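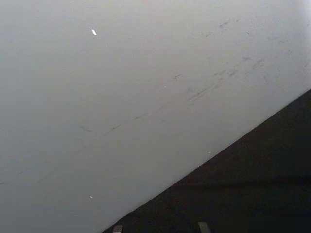
Feb 4, 2018

Quick one tonight, I have to be up at 5 and the laundry is still going.

So, soup. I've been making it most nights since New Year and a few of you asked how it's going and whether I'm sick of it. Going fine. A little sick of lentils. Not sick of the rest.

Started with money, mostly. The boiler repair was 499 and that was with the discount, and then I sat down with the bank statement and saw what I'd been spending on lunch near work. Ouch. Didn't write the number here on purpose, my mother reads this. Anyway I own one big pot and a freezer with a door that mostly shuts, so soup it was.

First week was bad. I boiled everything to death and kept adding water. Potato soup that tasted like the smell of a wet coat. Ate it anyway, three days. Then Tiziana Ferri came by for her ladder, tried a spoon, put the spoon down and asked when I'd salted it. At the end, I said. All of it at the end? She made me start an onion over again right then, with her coat still on. Salt on the onion, low heat, lid on, leave it alone. I kept lifting the lid and she kept putting it back.

That was the big change, the onions. I used to give them maybe the length of a song. Now I start them before I take my shoes off and they go until I've fed the cat, read the mail and changed. They should be soft enough to squash with the back of a spoon. If they're brown at the edges the heat was too high, still fine, just a different soup.

What I've made so far that was worth making:

Bean and cabbage. Cheap, huge, better the second day and better again the third. Put the cheese rind in if you have one. I forget the rind is in there and somebody always gets it.

Carrot with a lot of ginger. I used too much ginger and it was the best one. Go figure.

Barley and mushroom. Barley drinks everything overnight so you open the container and it's basically a brick. Add water, stir, swear a little, it comes back.

Chicken and rice for when I had that cold. Cook the rice seperately. Please.

A fish one from Dagný Ravn, who used to live downstairs from me in the Vuvberg apartment and sends recipes with no amounts in them. "Enough milk." Enough for what! But it was good. Potatoes, leeks, white fish in at the very end, heat off, lid on. She says dill, I had parsley, used parsley.

Not worth making: the beet thing. The kitchen looked like a crime show and it tasted like dirt. I know some of you love beets. I've had the emails.

The freezer situation is better than it was. I freeze in flat bags now, laid down on a tray till they're hard, then stood up like records. Label them BEFORE filling, the marker won't write on a cold damp bag. I have one in there that says only "green". Could be peas, could be the broccoli, could be pesto from August. We'll find out.

Stock. I get asked. Weeknights I use the Rondetti cubes from the corner store, half of what the packet says, and I'm not sorry. When there are chicken bones I do a real one on my day off and then I'm insufferable for a week. Vegetable stock from scraps I tried and it came out kind of bitter – too many broccoli stems I think, and I'd left onion skins in. Will try again with just carrot and celery ends.

Bread is the real danger. I was saving all this money and then buying the good loaf from Cirillo to go with it, and the good loaf is not a saving. Now I get one and slice it and freeze it and toast it straight from frozen. Toast in soup is better than bread in soup anyway. Rub garlic on it.

Had people over for it once, which I was nervous about. Soup felt like a thing you give to someone with the flu. But Carmela De Luca brought the hard cheese and a jar of her peppers and we did the bean one and everyone went back for more, and the dishes took me no time at all. I'd do that again over a roast any day. The roast at Christmas just about finished me off.
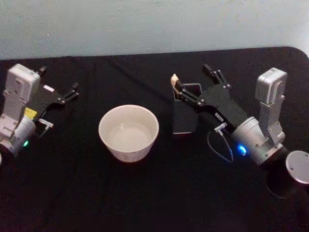

How far ahead can you make soup if people are coming over?

The day before is best for anything with beans, barley or root vegetables, kept in the fridge and warmed up slowly with a splash of water. Fish, pasta and fresh herbs should wait until you're reheating.

That's the one I get most so I figured I'd just put it on here.

Other stuff. Garlic price at the Maldale market has gone silly. The immersion blender is making a noise like a moped and I keep unplugging it and plugging it back in as if that will help. If anyone has one they like, tell me, nothing fancy, it only has to get through chickpeas. And take it off the heat before you blend, and keep the end under the surface. There's still carrot on the ceiling over the stove and I'm not tall enough.

Also I owe Nokuthula Mkhize an apology, I said in the last post that her pumpkin soup had coconut milk in it and it's peanut butter. Peanut butter! Stirred in at the end with lime. I've fixed the old post. Trying it tomorrow if I can get a pumpkin into my bag along with everything else, otherwise it'll be squash from the freezer, or "green".

OK the washer's beeping. Leave me your soups in the coments, I'm looking for something with chickpeas that isn't tomato.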